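# Week 4: Stores, spares and why ships sit in port
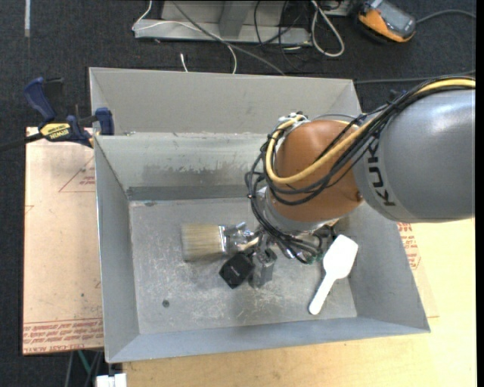
Okay, so last week we got as far as fleet size, and I promised we'd get to availability, my favorite topic (sorry in advance!). A navy can own 16 frigates and send five to sea. The gap is mostly maintenance, crew and parts, and parts are where the arguments get loud. Take plain old cable. Think of the thick yellow one bending in a broad U around the orange-brown joint of that KUKA arm, with the thin black ones looping alongside, and then picture miles of the stuff running through a hull, every run with its own stock number. Somebody has to decide how much to keep on the shelf.

**Two terms to know**

- *Cannibalization*: pulling a working part off one ship to fix another. Quick, and you pay for the labor twice.
- *Deep maintenance*: the long yard period. Budget people love to delay it, and I'll rant on Wednesday.

**The Trakcombe exercise**

Our made-up navy, Trakcombe, has one dockyard (Rellwood) with a backlog of 223 jobs. Parliament offers money for either 40 extra yard workers or 300 lines of spares. Pick one and defend it in a page. I honestly go back and forth on this every year, and Rizal Harahap, who graded it last September, thinks I'm wrong both ways.

A hint: look at what the jobs are waiting for before you look at how many there are!

**Reading**

Tarigan, chapter 3, and skip the appendix on fuel. The Fistutby case is optional, but the table on yard delays is really good and I'll be using it in class.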